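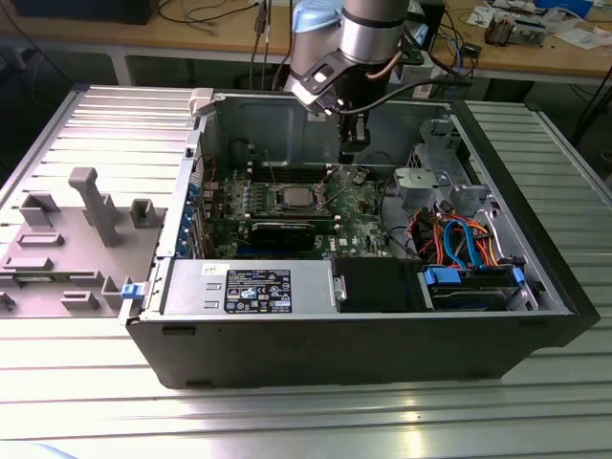

Can new people join the club half way through a term?
Any time you like, just turn up at the start of a session and ask for Delia, she'll put you on a bench with someone.

Sollthorpe Robotics Club: Chip Swap project gallery

Page put up 10/02/2020. Sorry it's taken so long, been busy with the actual project. More to come when someone sorts the rest of the folder out.

Quick intro for anyone new. The Chip Swap is our entry for the Sodberg Cup, student section. Task is dull to say and horrible to do: robot has to take a processor out of a PC, put it on a plate, then put one back in the socket. No hands once the run starts. 600 points for a full run, points off for every time you hit the stop button. We have hit the stop button a lot.

Team is four of us plus Delia Lucero, who runs the club and signs for the keys. Kiri Ruddock wrote nearly all of the motion code. The rest of us do the plates, the wiring, the log book and the tea.

The fixture plates are 3D printed. We're on version 4 now. Version 1 warped, version 2 was too short (my fault, measured the wrong edge), version 3 was fine until it got sat on. If you want the files ask Kiri, they're on the club drive in the folder called Clandent, which is the name we gave the whole rig after a long argument. Don't ask.

Picking up is the easy half. We had that going before the summer. Putting down is where it all goes wrong, becuase a chip that's tilted even a tiny bit won't sit flat, and then you're pushing down on something you really don't want to push down on. Kiri's fix was to stop above the socket every single time, wait, check the angle, and only then go down. Slow but it works more often than not.
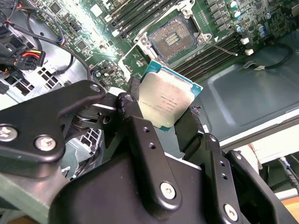

The other thing with the wait is it gives you time to shout. Rule of the club: anyone can shout stop, including people who only came in for a biscuit. Nobody gets told off for a false alarm. We lost one board in August with bent pins because two of us both thought the other one was watching, so now there's a named watcher for each run and it goes in the log.

Things we changed after that board:
Slower last bit of the move down.
New pads on the fingers.
Socket lever and plate checked by a person before the run starts.
Watcher signs the log, not just initials.

Log book is up to 704 lines. One line per go, good or bad. Kiri typed the lot into a spreadsheet over two evenings and found that most of our bad ones came straight after somebody moved the case and didn't tell the code. So there's tape on the bench now. If you move the case you line it back up with the tape, and if you move the tape you buy the crisps.

We also did the Benítez heat, which is the practice round the other clubs in our area come to. Scored 74. Out of a lot more than 74. But we got one clean put-down with people watching and the noise was brilliant, best bit of the year for me.

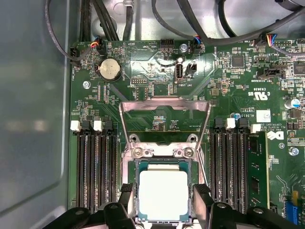
Next job is the last step, closing up after the chip is in, and at the moment the rules let a person do it for half marks. We want the full marks. The load plate is the awkward part. It stands open and leans back over the board, so there's a bit of metal sticking up right by where the fingers work, with one either side of the processor and memory slots running along both sides of the socket. Kiri wants to come at the plate from behind and tip it over. I think we need a hook on one finger. Delia thinks we should draw it first before anyone prints anything, and she's probaly right.

After that it's the lever, and I haven't got a clue about the lever yet. Ideas welcome, write them on the whiteboard, don't rub out the orange bit.

Other stuff while I'm here:

Anyone who borrowed the small hex keys please bring them back, we've got one left and it's the wrong one.

Old desktop PCs still wanted for practice, dead or alive. Take your hard drive out first please.

Parents, forms for the Sodberg trip go to Delia and not to me, I will lose them.

Kiri is doing a short talk on the stop-and-check code next session for anyone who wants to follow it. Bring a laptop if you've got one, share if not.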